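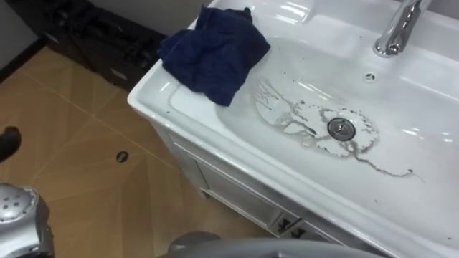

The Clemberg Hotel opened its doors to tour operators for one morning in October. Guests were shown 22 of the 793 rooms, along with the rooftop pool.
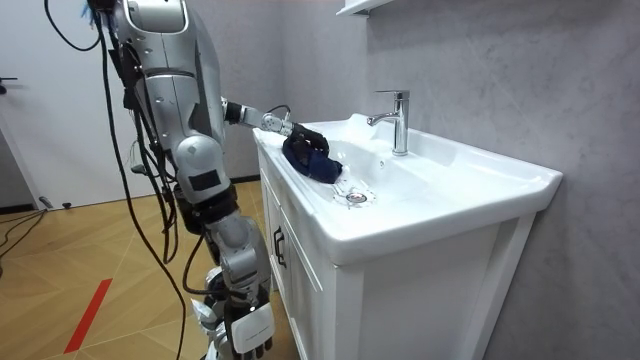
According to Nic Aodha, rates for groups will stay unchanged until spring.

The pool is reserved for hotel guests and closes at 10 p.m. The visit continued to the two restaurants,

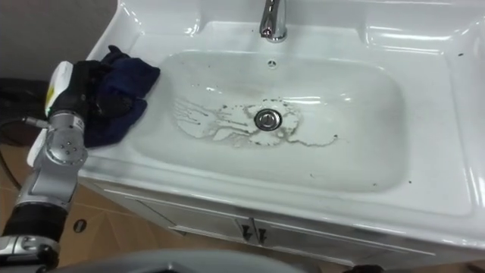
both of which serve breakfast. The airport shuttle takes almost 22 minutes. 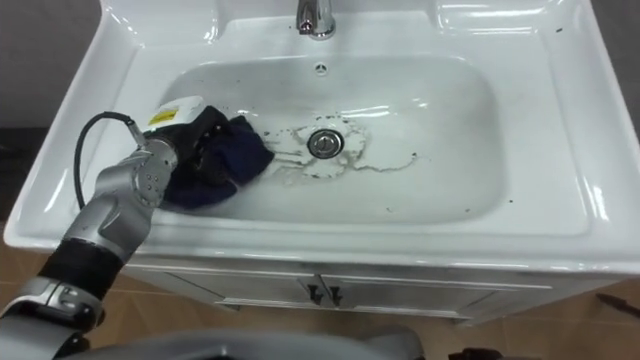
Washbasin with chrome faucet, Clemberg Hotel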